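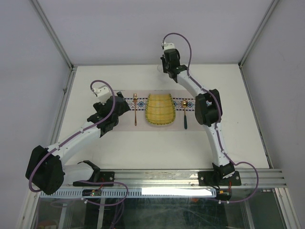
Zostgate Tote Project – Final Report
Soft Goods Design, Collari Workshop

When I started this project in January I wanted to make a bag I would carry every day, and I had carried enough bad ones to have opinions. My old tote dug into my shoulder by the time I reached the bus stop, and everything small in it sank to the bottom and stayed there. So the Zostgate is a waxed canvas tote with wide straps and a proper inside pocket, and I am very fond of it (even the crooked one).

Materials
I compared two canvases, one from Sezer and one from Zastden. The Sezer cloth was softer and lovely to sew, but it slumped when the bag was half full. The Zastden was stiffer and fought me at every corner – I broke 13 needles over the whole project, most of them on the strap ends – but it stands up by itself on a chair, and that won me over.

Making it
The straps are 93 cm long, which clears a winter coat and still lets me carry the bag by hand without it dragging. I stitched each end with a box and a cross, then added a leather patch behind it after the first sample puckered. The base is doubled. If I were starting over, I would attach the pocket before closing the side seams, as my teacher suggested and I cheerfully ignored.

Wear test
I carried the finished bag for over 300 trips to class, work and the grocery store. The stitching held and the wax has creased into a nice pattern along the folds. The pocket edge has started to fray a little, and the snap is hard to close with gloves on.

Next steps
I'd like to bind the pocket edge with cotton tape, try a magnetic snap, and cut a smaller size from the leftover canvas. My sister has already asked for that one in green.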